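**Flonduso** is a student robotics project run out of the Te Moana evening club. Members take hand-held grippers into ordinary bedrooms and record household jobs, mostly clothes and bedding, for a robot arm to learn from later. Founded by Kane Sutcliffe, then a second-year student. Not to be confused with Bulley, the club's line-following contest.

## Sessions

Work is done in pairs, 2 grippers to a room where space allows. Each student gets up to 400 tries at a task before swapping. Bed tasks came first, drawers added in May after a long argument over wether they were too hard. Dark clothing is considered the difficult case.

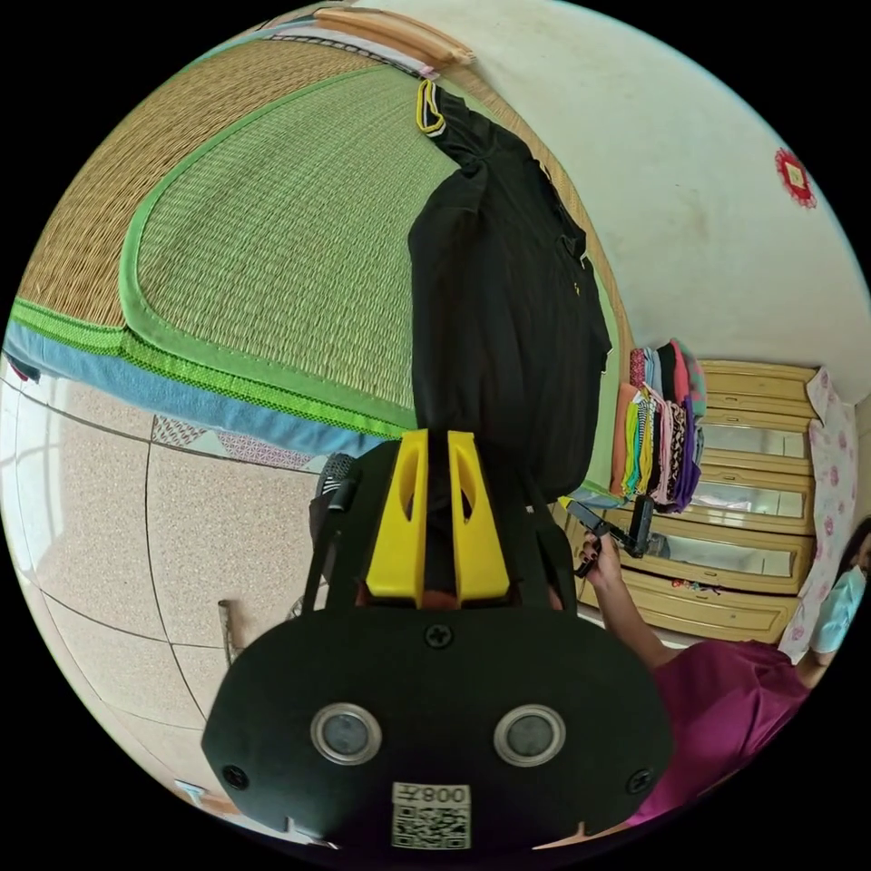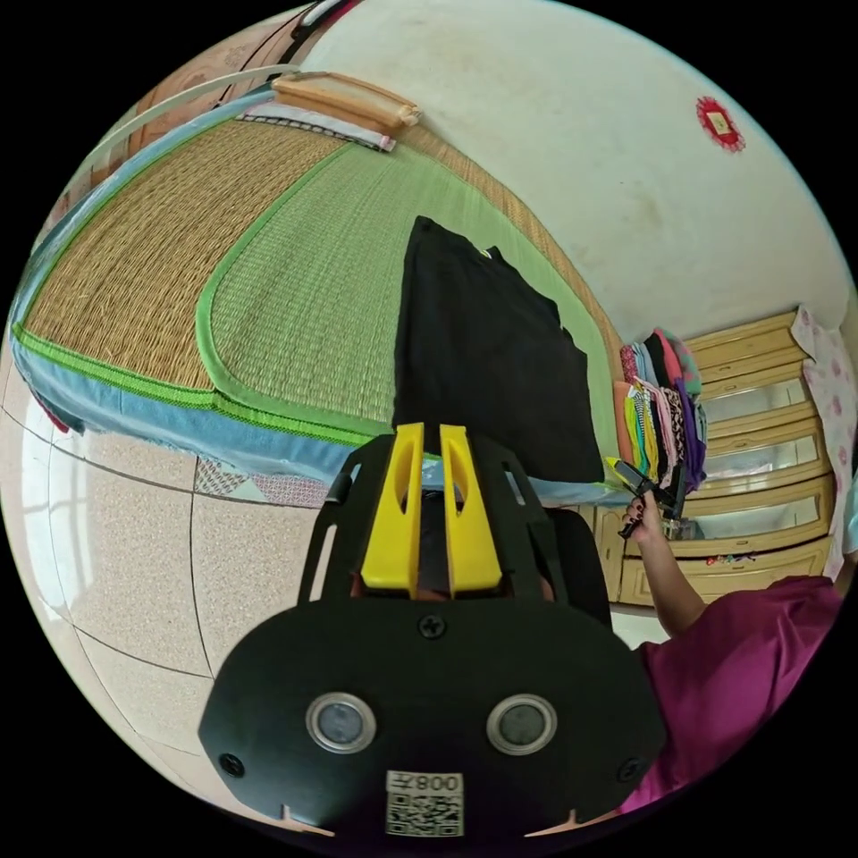 *Yellow-fingered gripper at the bed, black garment on the woven mats. Dresser with clothes at right.*

## Scoring

Runs are marked by another pair, never your own. 7 points for a clean fold, less for a dropped sleeve, none if the garment ends up on the floor. Disputes go to Sutcliffe. The set stood at 1,364 accepted runs on 24/07/2018, shirts mostly, very few socks.

## Tandura

Spin-off for younger students. Same grippers, shorter sessions, towels only. Scores are kept seperately and do not count toward the Flonduso table.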